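So I finally gave up on the bus and started walking home from work, and I have opinions now!

It's the long way from Pedeck down through the edge of Dindville, and on a good evening it takes me around 40 minutes. The bus takes 18 when it comes. In February it mostly didn't come. I stood at that stop in the dark one Monday with my hood up, reading the same poster for a carpet sale over and over, and thought, I could be halfway home by this point.

The first week was rough. I wore the wrong shoes (cute ones, cheap, zero padding) and got blisters on both heels. Sibel lent me her old hiking socks and I am never giving them back – sorry, Sibel. After that I bought proper walking shoes in the ugliest gray you ever saw and things got a lot better.

What I like most is the stretch by the canal. There's a row of houseboats, and one of them has a tomato plant on the roof all summer and a string of onions by the door the rest of the year. I've started saying hi to the man who lives there. He says hi back about half the time. There's also a bakery on the corner that marks everything down at 5:30, so yes, I have been eating a lot of cheese rolls, and no, I don't think the walking is cancelling them out.

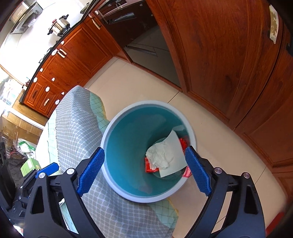
My other big change is podcasts. I used to save them for chores, but now I get through two on a long walk and I've run out of the one about shipwrecks. Berkay keeps pushing a history one at me with 688 episodes, which sounds like homework. I tried 4 of them and the guy does have a nice voice, so maybe I'll stick with it.

Rain is still a problem. My coat says waterproof on the label and it lies. If you walk a lot and you've found a jacket that keeps your shoulders dry without making you feel like a boiled potato, please tell me in the comments! I can spend a bit, just not ski-trip money.

Next week I want to try the path over the hill and see if it cuts out the busy road. Fraser says it's muddy until April. I'm going anyway.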